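Progress report to the Sturnska Fund
Project: Asta – learning from wrist views in simulation
Reporting period ending July
Prepared by Dagim Endale, Grencombe site

Summary

The short version is that the headline number went up and I do not yet trust it. The policy trained on 428 simulated demonstrations now finishes the block task more often than the one we reported last period. Most of that gain goes away when we change the starting pose of the arm. I would ask the Fund to read the rest of this report with that in mind, and to hold off quoting the new result in the program newsletter.

What we said we would do

The plan for this period had two parts. Wing-yan Yu was to rebuild the training set so that every episode carried a wrist view as well as the fixed overhead view. Ayana Feyisa was to run the comparison between policies that see the marker on the block and policies that do not. The first part is finished. The second is about half finished, for reasons given below.

What we found

The claim in our original proposal was that a wrist view would let the policy learn the shape of the parts, and that the printed marker would serve only as a check on position. I wrote that claim and I now think it was too generous. When Ayana blanked the marker in the test episodes, success dropped sharply in 9 of the 16 task variants. In the others it hardly moved, which sounds encouraging until you look at which ones they are. They are the variants where the block starts closest to the gripper, and a policy that simply drove forward and closed its fingers would do well on those too.

We did try that. Spyros Lazaridis wrote a fixed script with no learning in it at all, and on the easy variants it kept up with the trained policy. This is the most useful result of the period, and I am aware it is also the least flattering one.

There is a second problem. Kahsay, the simulator we use, draws the parts in plain pale colors with soft shading. Edges between one white part and another are weak, and a marker is by far the strongest pattern near the block. Any learner would be foolish to ignore it. So the heavy reliance on markers may tell us more about our rendering than about the method. 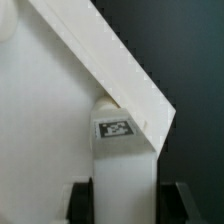
Ayana Shiferaw has argued that we should leave the rendering alone and add more data, on the grounds that the policy will pick up the weaker cues once it has seen enough of them. She may be right. I have seen no sign of it so far, and going from half the data to all of it made no difference on the blanked tests. I have agreed to one more run at full size before we decide.

Problems and delays

The marker comparison lost time to a bug in our own scoring. An episode was counted as a success if the fingers were closed near the block at the final step, whether or not anything was held. Wing-yan found it while checking episodes by eye. The old figures have been withdrawn from the shared folder and the affected runs are being scored again. Scores in this report use the corrected rule.

Next period

We will finish the comparison on all 16 variants, with Spyros's script reported next to every trained policy. We will also render 2 new versions of the parts, one with surface texture and one with stronger lighting from the side. Work on the real arm is on hold until those results are in.

No change to the budget is requested. The compute line is slightly underspent – mainly the runs we stopped when the scoring bug turned up – and we would like to carry that amount forward.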